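服务机器人导论 第七讲讲义
家务这件事,机器到底能不能干了?

授课:Natália Gajdoš
讲义整理:Ji-hoon Shin

上一讲结束的时候,有几位同学追到走廊里来问我,说老师,网上那些叠衣服、洗碗的视频看了那么多,是不是再过两年家里就真的可以不用自己动手了?我当时赶着去开会,只说了一句“下次好好讲”,心里一直惦记着。所以这一讲我把原来安排的运动规划往后挪了一周,先来聊聊这个大家都关心的问题。运动规划的内容不会少,请放心(也请不要高兴得太早)。

先请大家把手机收一收,拿张纸,写下你今天早上起床到出门之间做过的家务。不用写得多漂亮,把被子抻平、把杯子放进水池、把地上的袜子捡起来,都算。写完以后在每一项旁边打一个分,你觉得现在的机器做得了,就写“能”,做不了就写“不能”,拿不准就画个圈。这张纸留好,下课前我们还要用。

一、“能做”是什么意思

我每年让学生做这个练习,收上来的纸里圈总是最多的。这很正常,因为“能做”这两个字本身就含糊得厉害。扫地机器人能不能扫地?能。可是你在打开它之前,是不是先弯腰把充电线捡起来了,把椅子推进去了,把孩子的积木收到盒子里了?这些活也是扫地的一部分,只不过被悄悄留给了人。

所以我建议大家以后看到任何一段演示,都先问几个问题。开始之前,房间是谁布置的?中间有没有人在遥控?失败的那几次放在哪里?做完之后,是真的做完了,还是镜头到这里停了?我的老同事 Ward Van Wijk 有个习惯,他看演示视频从来都是从最后一秒倒着往前看,先看结果,再看结果是怎么来的。我试过,脖子有点累,但确实能看出不少东西。

我们课上用三个词来区分。第一个叫“做成过”,就是至少有一次成功。第二个叫“做得稳”,就是在同样的条件下反复做,成功率让人放心。第三个叫“做得开”,就是换一间屋子、换一批东西,依然做得稳。新闻里说的大多是第一个,工厂里买的是第二个,家里需要的是第三个。考试的时候请不要把这三个词混着用,去年混着用的同学丢了不少分,我改卷子改得也很心疼。

二、车间为什么走在前面

讲家务之前,先讲讲车间,因为车间是个很好的参照。前年我带学生去 Sirkalitz 参观过一条装箱线,接待我们的工程师 Dušan Vrabec 非常耐心,陪我们在线边站了一个上午。那条线上的机械臂做的事情很单调,从托盘里取一个盒子,转过来,放进纸箱。盒子永远是那个盒子,托盘永远在那个位置,灯光早晚不变,地上画着黄线,人不许进去。

有同学问他,如果有一个盒子压扁了怎么办。他说,停机,叫人。大家都笑了,可是我希望你们记住这个回答。车间自动化的本领,很大一部分在于把意外挡在门外,挡不住的就停下来等人处理。这个办法非常聪明,也非常有效,只是搬不到家里来。你总不能在客厅里画黄线,然后跟奶奶说请绕行。

三、从一件小事讲起:收拾地上的垃圾

好,现在我们挑一件家务来仔细拆。我特意没有选做饭,也没有选叠衣服,选的是最不起眼的一件:把地上散落的垃圾捡起来,扔进垃圾桶。三岁的孩子高兴的时候也肯做,对不对?

第一步是看见,并且认出哪些是垃圾。请注意,“垃圾”不是一种外形,是一种判断。一张揉成团的纸是垃圾,一张平放的纸可能是明天要交的作业。空瓶子是垃圾,还剩半瓶的呢?一只一次性拖鞋躺在地中间,是要扔的,还是主人等一会儿还要穿?这种事情人也会弄错,我就扔过我先生的一张发票,至今偶尔还会被提起。识别模型可以告诉你“纸,置信度很高”,但它告诉不了你这张纸还要不要。

第二步是抓。两指夹爪是研究里最常用的末端,结构简单,好控制,夹硬的东西很可靠。麻烦出在软的东西上。塑料袋透明、反光,深度相机经常看不准它的表面在哪里;包装纸又薄又贴地,指尖稍微高一点就夹空,稍微低一点就顶在地毯上。易拉罐倒是有形状,可是横躺着会滚,碰一下就换了地方,前面算好的抓取位置就得重算。纸巾最有意思,怎么夹都夹得起来,但夹起来以后拖着一条尾巴,会挂到别的东西。

第三步是放。大家总以为放比抓容易,松开手就行了嘛。可是桶口就那么大,桶里套着袋子,袋子的边翻在外面,夹爪伸得太低会把袋子一起带出来。桶快满了以后更难办,轻的东西放上去会弹出来,滑到地上,于是又多了一件要捡的东西。人这时候会顺手往下按一按。“顺手按一按”五个字,写成机器人的策略,涉及接触力、涉及对一堆看不见内部的软物体的估计,足够做一篇学位论文了。

第四步是判断收拾完了没有。床底下、柜子底下、桌腿后面,都要去看。什么时候可以说“干净了”?这一步常常被忽略,我在作业里会专门考。

四、一点数字

我们课程组去年秋天做过一个小小的统计,主要由 Valentyna Stasiv 负责,项目名字叫 Kuruc。任务就是刚才讲的捡拾入桶,一共尝试了 700 次抓取,物品散放在地毯上,种类不限于硬的。其中 692 次机器人完成了“接近并合上夹爪”这个动作,没有中途报错停机。听上去非常漂亮是不是?我第一次看到也很高兴,差点就要去买蛋糕了。

可是请大家再读一遍我刚才那句话。“合上夹爪”和“夹住东西”是两码事,“夹住东西”和“放进桶里”又是两码事。指标定在哪里,故事就讲成什么样。Valentyna 当时就坚持要把三个阶段分开记,我很感谢她。分阶段的表格放在课程网站上,我不在讲义里替你们下结论,作业第二题请自己去算。

还有一个数字容易被忘掉,就是时间。一个人收拾这样一块地毯,大约 11 秒钟就能捡完最显眼的那几样。机器慢一点其实没关系,你上班去了,它慢慢捡一下午也很好。要紧的是它能不能一下午都不需要你。这就是为什么我总说,家用机器人最重要的指标可能是“两次求助之间隔了多久”。

五、课堂讨论:先看活,再看机器

讨论时请四人左右一组。先不要谈算法,就谈活本身:哪些东西你会先捡,为什么;哪些东西你会两只手一起上;如果只能换掉环境里的一样东西来帮机器人,你换什么。

地毯、垃圾桶和机械臂,讨论用图三张:

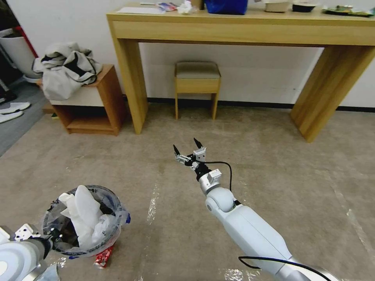
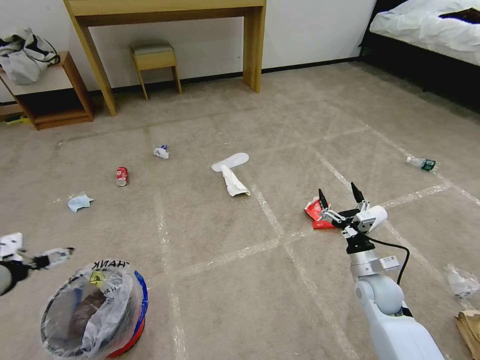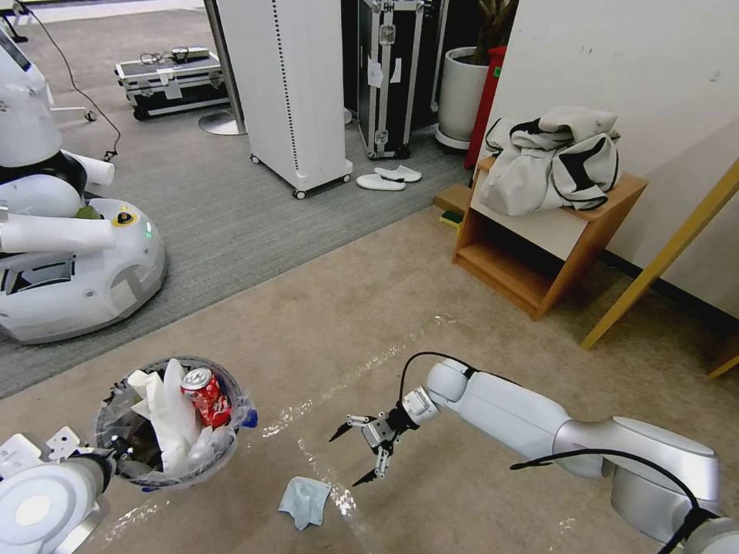
讨论大概二十来分钟,每组推一位同学来讲。往年讲得最好的一组,提的建议是换一个开口更大的桶,别的什么都没改。我很喜欢这个答案,因为它承认了一件事:让机器干活,从来都是机器和环境两头一起凑。洗碗机就是这么来的,它没有学会人洗碗的动作,是我们学会了把碗按它的架子摆好。至于你愿意为一台捡垃圾的机器人改多少自己的生活习惯,各人答案不同,小组里有分歧也请如实记下来,不必强求一致。

再说说双臂。有同学在上次的问卷里问,为什么要两条手臂,一条不够吗。对于单个的小物件,一条多半够了。但是家里很多动作天然是两只手的:一只手撑开袋口,另一只手放东西;一只手按住,另一只手撕。两条手臂带来的麻烦也是翻倍的,它们要互相避让,还要商量谁先谁后。下一讲的运动规划正好接着这个话题讲,请提前把参考书的相应章节翻一翻。

六、那么,到底能不能呢

我个人的看法,供大家批评。在“做成过”这一层,常见的家务里已经有相当一部分可以打勾。在“做得稳”这一层,如果房间熟悉、东西熟悉,捡拾、搬运、简单归位也慢慢有了样子。到了“做得开”这一层,我还不敢替任何一台机器打包票,包括我们自己实验室的。请把开头那张纸拿出来,用这三个词重新打一遍分,看看有多少个圈变了。

作业(交到 Dotport 系统,十一月最后一次课之前)

1. 选一件你昨天做过的家务,拆成不少于 7 个步骤,每一步写明机器需要知道什么、需要碰到什么、最可能在哪里出错。写得啰嗦没关系,我自己也啰嗦。
2. 下载 Kuruc 的分阶段表格,分别计算夹住率和入桶率,并说明如果只报告其中一个,读者会产生什么误解。
3. 为“地面收拾完了”写一个判断标准,再找一位家人或室友,请对方挑毛病,把对方的意见附在后面。

交作业时请写清楚姓名和小组。关于第二题表格格式的问题可以直接问 Ji-hoon,他每天下午三点以后在实验室;关于分数的问题请来找我,带上那张纸,我们坐下来慢慢谈。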